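4. Managerial Change and the First Weeks After It

4.1 Background to the club records

Anyone who has followed a football club for more than a few seasons will know the feeling that comes over a ground when a new manager walks out for the first time. The crowd is a little louder, the players run a little harder, and for an afternoon or so everything that went wrong last month seems to belong to somebody else. We have felt it ourselves, from the stands and from the press seats, and it would be less than fair to our readers to pretend that we came to this question as strangers. What we wanted to know is whether the feeling leaves any trace in the way a squad trains and is picked, and how long that trace lasts once the first match is out of the way.

The literature has mostly gone after results. Points per match before and after a dismissal are easy to collect and easy to compare, and a good deal of careful work has been done on them. The trouble, as many writers before us have pointed out, is that managers tend to be dismissed when results are at their very worst, so that some improvement was likely to come along whoever was in charge. We do not try to settle that argument in this section. We turn to something quieter, the selection and training records that clubs keep for their own use, which are seldom looked at by anyone outside the building.

Our main source is the set of session sheets kept by Zirberg, a club founded in 1923 and, for most of its life, a careful keeper of paper. The sheets list who trained, in which group, for how long, and under which coach. Later sheets add a short note on effort, written by hand at the end of the session, and these notes are a pleasure to read even where they are of little use to us. Altogether we were able to work with 659 sheets, covering the periods before and after each change of manager for which the records are complete. The file was closed on 22/09/2023 and nothing received after that was added.

A smaller set of records comes from Triltitz, where the habit of writing things down came later and where the sheets are less even in quality. We have used them as a check on the Zirberg material and we would ask the reader not to lean on them for more than that. Where the two clubs agree, we are somewhat more confident. Where they differ, we say so and leave it there.

4.2 What changes first

The first thing to change, at both clubs, is the grouping. Under a settled manager the likely starters train together on most days, and the others fill in around them. In the opening sessions under a new manager the groups are mixed far more widely, and players who had not trained with the first group for weeks turn up in it again. Coaches we spoke to were happy to explain this as a matter of fairness, of telling the whole squad that everyone starts level. We have no reason to doubt them, though we would add that a new manager also needs simply to see people play, and that mixing the groups is the quickest way to go about it.
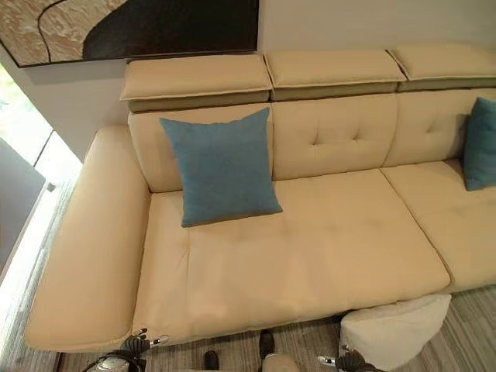 Figure 3

The mixing does not last as long as the speeches might lead one to expect. At Zirberg the groups begin to settle again after two weeks, and in most cases they come to look a good deal like the groups that the previous manager had used. There are exceptions, and they tend to be the ones that supporters remember: the forgotten full back who comes in and stays in, or the senior forward who never quite gets his place back. These stories are real and they matter very much to the people in them, but in our records they are fewer than we had guessed when we started out.

The length of sessions is a different story. Sessions get longer when a new manager arrives, and they stay longer well after the groups have settled. We were surprised by this, and we went back over the sheets to make sure that we were not simply seeing the effect of better timekeeping. As far as we can tell we are not. The added time goes mostly to work on team shape without the ball, which makes good sense, as a manager with a new system has to teach it somewhere and the match itself is a poor classroom.

4.3 Effort notes and their limits

We had hoped to make more of the handwritten effort notes. For coding them we followed the Fjeld scheme, a simple one in which each note is marked as favorable, unfavorable or mixed, and every note was read by two coders working apart. Agreement between them was good for short notes and rather poor for long ones, where a coach might praise the running, grumble about the passing and finish by saying something kind about the goalkeeper.

With that caution in mind, favorable notes do become more common just after a change. It would be tempting to conclude that players try harder for a new manager, and perhaps they do. But the person writing the note has often changed as well, and a coach who has just joined a club has every reason to see the best in the squad he has been given. Only at Triltitz do we have a run of notes written by the same hand before and after a change, and there the rise is smaller, though it is still there.

4.4 Comparison with match selection

Training groups are one thing and team sheets are another. To bring them together we used the Skimadetti index, which compares the eleven names picked for a match with the eleven picked for the match before it and gives more weight to changes in central positions. A high value means a team much altered. The index rises at the first match under a new manager, as one would expect, and then falls back quickly, a little ahead of the training groups themselves. Managers seem to make up their minds about Saturday's side while they are still, in training at least, keeping an open door. Injuries muddy the picture, and we return to them in Section 5, where absences are taken out and the same comparison is run again on the players who were fit throughout.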